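From: Aoife Quinlan
To: isturano-dev
Subject: Re: [isturano-dev] fold edge picker returns garbage on white cloth

Sorry for the slow answer, was stuck in the planner branch all morning. Replying inline, then a patch plan at the bottom. Skip to the bottom if you only care about the release.

Kristaps Hunt wrote:
> Running the edge picker from the Wultcombe branch against the new
> cloth recordings. On the striped and the dark stuff it's fine. On plain
> white it returns a grasp line in the middle of the cloth nearly every
> frame, with a confidence so high that the planner never asks for a
> second look. I assume the depth normals are getting treated as a
> border. Is there a threshold I'm missing?

No threshold. Or rather there is one (edge_min_contrast) but it won't save you. I tried it at 2, 3 and 4 and all you do is trade false folds for missed borders. At 4 it loses the real border completely on white.

The trouble is that picker scores a candidate line on three things: length, straightness, brightness step across it. A wrinkle in a smooth sheet is long, straightish and has a brightness step. So it wins. Real border of the cloth is often short in view, because by the time you're close enough to pinch, most of it has left the image. So the score is backwards for exactly the case we care about.

> Could we just mask the fingers out and rerun? I suspect some of the
> strong lines are finger shadow.

Some, yes. The finger mask in the repo is old, it was drawn for the short pads and nobody regenerated it when the pads changed. You get a strip of background along the inner side of each pad that counts as a valid pixel. Plus the fuzz on the pad face, a few stray fibers is enough to make the mask boundary look like texture. I've pushed a new mask with 4 pixels of padding. Please pull it before you rerun anything, otherwise we're comparing different bugs.

Shadow between the pads is a separate thing. The mask doesn't cover it and it shouldn't, that's where the cloth we want is. What I do now is fit a smooth brightness falloff toward the bottom of the image and divide it out before the gradient step. Crude. Works on my set.

The kind of frame I've been tuning on, so we're talking about the same thing:

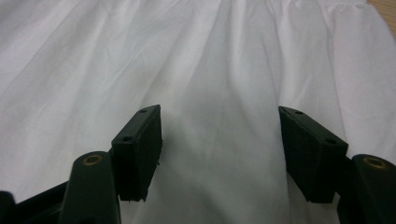 Kristaps wrote back off-list that he'd stopped believing in single frame picking for white cloth at all, and would take the border from the wide view at the start of the episode, then carry it through with the tool pose. Asked me to say on the list why we don't just do that.

OK so. We can, and I think we should do half of it. The argument against doing all of it is drift. Carrying a border line through tool pose assumes the cloth holds still. It does hold still, up to first contact, and then it very much doesn't. In the frame above the only thing that tells you where the cloth stops is a bit of light brown wood up in the top right corner. Everything else that looks like a line is folds. If the carried border says "top right, going off image" then the picker can confirm it with that one corner and throw the rest away. That's a nice cheap check. If you only have the carried line and no check, you won't know when the cloth has slid.

If you only have the picker and no carried line, you're where you are now. Look at the broad fold down the right side, the lighter band. Current picker loves that one. On my machine it puts it first and the actual cloth/wood boundary doesn't make the list.

So what I want is a prior from the wide view, a picker that's allowed to say "no idea", and a planner that does something sensible when it hears "no idea". Third part is the one that doesn't exist.

> What does the planner do at the moment if confidence is low?

Retries the same view. Up to 400 ms, then takes the best candidate anyway. I know. It was written when the picker was slow and noisy and a retry gave you a different answer. Now it's deterministic so you get the same wrong line over and over and then it commits to it.

Replacement I have locally: on low confidence, slide the tool sideways along the predicted border normal, toward where the background should be, and look again. Gives up after 3 moves and backs out to the wide view. The move is small and the height is held, so the pads don't drag. I had it moving in the camera frame at first instead of the table frame, which with the tilted mount meant it dipped toward the cloth on every step. Took me way too long to find. There's now a test for it, test_reapproach_keeps_height, please don't delete it even tho it is slow.

> Separate question, color. Would a plain color model for the table do
> the job? Wood vs white ought to be easy.

On this table yes. It's very easy, a two cluster split in hue gets it. I don't want it as the default, the Clascombe people run over a pale surface and there it'd label everything as cloth and be very sure about it. Fine as an optional channel. I'd take a patch that adds it as a score term with weight zero by default, and we turn it on in the site config. Weight only, no new code path please, we have enough of those.

One thing if you do write it: exposure. White cloth filling the image pulls auto exposure down, then when more table comes in it goes back up, and your hue clusters wander between frames. Either lock exposure at episode start or normalize on something black that's always in view. I use the mounting arms. They're in the same place all the time and they don't care what is on the table. Avoid the tops of the curves, there's a sheen there. And avoid the brass inserts, obviously.

> And the wrinkle direction stuff from Ó Dálaigh, is that dead?

Not dead, parked. The idea was to estimate the dominant wrinkle direction and pinch across it. I still think it's right for gathering, wrong for border picking, and we were using it for both. In the frame above the folds mostly run top to bottom with a slant, but the upper left fans out in broad diagonal ridges, so "dominant direction" over the full image is an average of two things and describes neither. It needs to be local, a window between the pads, nothing more. I'll split it to its own node so that the picker stops depending on it. If anybody is calling wrinkle_dir from outside the picker tell me now, or in a week when it breaks.

Plan, in the order I'd merge:

new finger mask (pushed, on the Wultcombe branch)
falloff correction before gradients (pushed, same place, needs a review)
picker may return no candidate. This changes the message type!! Anything that indexes candidates[0] without looking will crash. I found 2 such places in our tree, there could be more in yours
wide view border prior, carried through tool pose, dropped on first contact
reapproach behavior in planner
hue term, weight zero, if Kristaps writes it
wrinkle node split

First three can go in before the November tag. Prior and reapproach have to land together or not at all, one without the other is worse than what we have. I'd rather slip them past the tag than rush. If someone wants to argue for holding the tag, argue by tonight, I'm building it at 4.

Review wanted on the falloff commit in particular. The fit is done per frame, and I haven't checked what happens when the pads close and the gap between them goes away. Fit has almost no pixels left at that point. Probably it should freeze the last good one. If you have closed-pad recordings on white, send me a path, mine are all open or half open.

Also the replay tool: if you run it with --from-log, it loads the mask from the install directory and not from your checkout. So rebuild after pulling or you'll get the old mask and no warning. I lost most of yesterday evening to that. Will add a warning, or somebody else can, it's one line.

Kristaps, can you rerun your white set with mask + falloff only, default contrast, and post the false fold count next to the old one? Same seeds. Don't turn on the hue term for that run.

Aoife

--
isturano-dev mailing list
To unsubscribe, reply with unsubscribe in the subject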